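Re: [drinks-at-home] Laying out a drinks table in a small space

Hello all,

Sorry for the slow reply, it's been one of those months. Whoever wrote this has my complete sympathy:

> We've got people coming in January and I want to do a proper help-yourself
> drinks table, but whenever I try it turns into a heap by the second round.
> Lemons rolling off, ice everywhere, nowhere to chop. Table is a small one.
> Does anyone have a layout that works? And do you bother with food on it?
> I don't want to spend a fortune, I've mostly got the bits already.

I do have a layout, or at least I have one I keep going back to, and I've been fiddling with it again this week. Brown paper goes down first, the kraft stuff off a roll. It soaks up the drips, you can write on it if you want to label things, and the lot gets screwed up and binned at the end of the night. I bought my roll from Moodley's on the parade and it's lasted me ages!

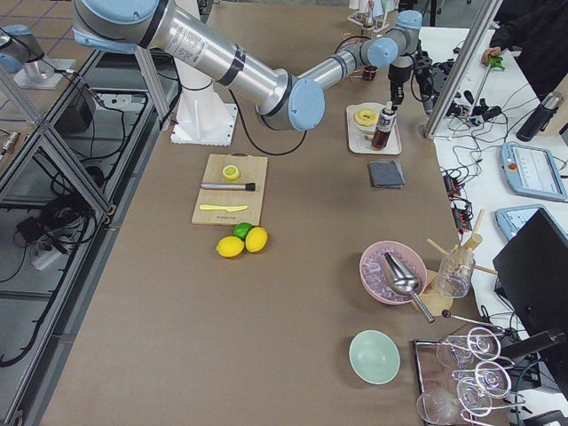

3 min read

Chopping board on the left, and the ice over on the right. I'm right-handed and I know that looks backwards to some of you, but I like to cut with nothing near my elbow and then reach across for the scoop. The muddler lives on the board along with the knife (a yellow plastic one, perfectly good for lemons and I don't fret about guests using it). One lemon cut in half to start people off, and the whole fruit just below the board, two lemons and a lime, bunched up together so they hold each other still. That's my only answer to the rolling, I'm afraid. If your table slopes you'll want a saucer.

Ice goes in the pink bowl. I've had a proper lidded bucket and I went off it, people leave the lid in silly places and then put a glass down on top of it. An open bowl with a metal scoop gets used properly. Do fill it late, though. I put mine out at the last minute and keep a second bag in the freezer, and a 2 kilo bag does us for an evening if it's only family.

Wooden sticks in a jar behind the ice, for stirring. The small green bowl I leave empty on purpose, for pips and squeezed-out halves, and if you don't give people one they will use a glass. Or the plant. Dark napkin folded near the tray, tall glasses in their rack right at the back where sleeves can't get them.

As for food, yes, I do bother, but only one thing and it has to be something you can hold. Sandwiches were a disaster. Crisps get in the ice (don't ask). I've settled on doughnuts, which sounds odd next to lemons but people are always pleased to see one, and the sharpness goes nicely with the sugar. The cream tray is what makes it work, because anything sticky stays inside the rim and you can carry the whole thing off to the kitchen to wipe down. 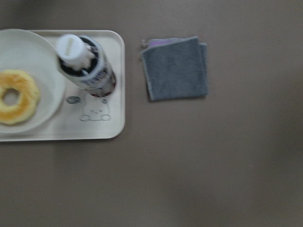 Doughnut on its plate, with a bottle lying next to it on the tray.

I go back and forth about the plate. With it you lose a fair bit of tray, and without it you've got glaze to scrub off. For more than four people I'd say plate, and top it up from the box in the kitchen. Bottles I like standing up if there's room, but on their side inside the tray is all right too, provided the cap's on tight. The rim stops them going anywhere.

On quantities, my sums for last year's do came to roughly 1000 ml of squash and mixers a head, which was far too much and we were drinking tonic until Easter. Half that would have been plenty.

One question back to the list, if I may. Has anybody tried the Mistex cloths for getting lemon marks off a wooden board? Mine has gone a bit pale in the middle where I always cut, and salt hasn't shifted it. I'd sooner not sand it if I can help it.

I'll dig out my cordial recipe for whoever was asking in the other thread. It's on a card somewhere in the Curkomov biscuit tin with all the rest.

All the best,
Rosa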